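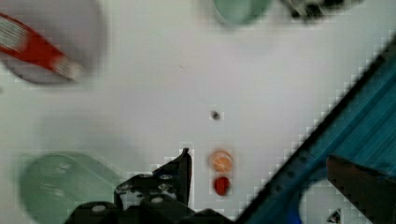

Werkstattbuch Ponddale, März 2022
Eintrag: Yatziri Figueroa
Mitgelesen und ergänzt: Isauro Ventura

Klangwand für die Krabbelgruppe, Fassung 2

Sie steht! Ich schreibe das gleich auf, solange ich noch Sägemehl in den Haaren habe, sonst vergesse ich wieder die Hälfte (siehe Februar, wo nur »Schrauben zu lang« steht und kein Mensch mehr weiß, welche).

Stand vorher: Fassung 1 war an die Wand gedübelt und klang nach fast nichts. Alles direkt auf die Platte geschraubt, jeder Topfdeckel nach einem halben Schlag tot. Den Kindern war das ziemlich egal, die haben trotzdem draufgehauen, aber ich saß daneben und habe mich geärgert. Jetzt also freistehend, zwei Füße, Birkensperrholz, Kanten mit der Oberfräse gerundet und dann von Hand nachgeschliffen, bis ich mit einem Nylonstrumpf drüberfahren konnte, ohne dass er hängen blieb. Alter Trick von meiner Oma, bei der es allerdings um Küchenbänke ging.

Breite 90 cm, damit zwei Kinder nebeneinander sitzen können und sich nicht dauernd die Löffel wegnehmen. Sie nehmen sie sich trotzdem weg, aber mit mehr Platz.

Die große Entdeckung ist die Aufhängung. Ich hatte zuerst Gummiband, das schwingt wunderbar, nur kann man es mit anderthalb Jahren auch wunderbar in den Mund ziehen. Raus damit. Dann kam Isauro mit den Filzscheiben von Skuster: eine vor den Deckel, eine dahinter, Schraube nur so fest, dass man das Blech mit zwei Fingern noch drehen kann. Und es klingt! Der kleine Deckel vom Milchtopf hat plötzlich einen Nachhall wie eine Kirchenglocke auf dem Dorf. Wir haben beide erst mal eine Weile nur dagestanden und draufgeklopft wie die Zielgruppe.

Anordnung von links nach rechts: Milchtopfdeckel, Kuchenblech (gewölbt, das donnert), die vier Klangstäbe, ganz rechts das Waschbrett aus dem Nachlass vom Flohmarkt. Die Klangstäbe sind der Länge nach absteigend, aber nicht gestimmt. Ich würde sie so gern stimmen. Isauro meint, bei Einjährigen sei das Perlen vor die Säue, und ich meine, die hören das sehr wohl. Mein Kleiner hat zu Hause wochenlang nur auf die eine Heizungsrippe geschlagen, die anders klingt als die anderen.
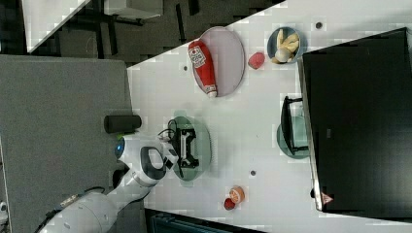

Also habe ich zumindest die beiden äußeren Stäbe schon mal auf eine Quinte gefeilt. Wer weitermachen will: an der Unterseite in der Mitte Material wegnehmen, dann wird es tiefer. Immer nur ein paar Striche, dann hören. Zurück geht es nicht.

Gewicht ohne Füße: 3.230 g auf der Küchenwaage, in zwei Etappen gewogen, weil das Ding nicht draufpasste. Mit Füßen kriegt man sie noch gut mit einem Kind auf der Hüfte durch die Tür, ich habe es ausprobiert.

Kippversuch: Ich habe mich mit dem Unterarm an die Oberkante gehängt, so wie es jemand tut, der gerade aufstehen lernt. Nach vorn hält sie, nach hinten wird sie leicht. Die Füße müssen hinten länger werden, bevor irgendein Kind drankommt. Bis dahin bleibt der Zettel dran und die Wand im Materialraum.

Öl: Tovar, zweimal dünn, über Nacht. Vor dem Zweiten noch mal mit feinem Papier drüber, das Waschbrett unbehandelt lassen. Bitte die Lappen ausgebreitet draußen trocknen, nicht zusammengeknüllt in den Eimer!

Name: Auf der Rückseite steht jetzt mit Brennkolben »Vasum«. Hat die Große von Isauro so getauft, sie sagt, so klingt das Kuchenblech. Sie hat recht.

Arbeitszeit heute 90 Minuten, ohne Draufklopfen.

Offen:
Füße hinten verlängern, Reststück liegt unter der Bandsäge
Schraubenköpfe versenken und Holzkappen drauf
dickere Schlägel drechseln, die jetzigen sind mir zu dünn am Ende
mittlere Klangstäbe stimmen (ich!)

Nachtrag Isauro: Filzscheiben sind alle, habe neue bestellt. Und gut, dann stimm sie halt. Die Quinte ist schön.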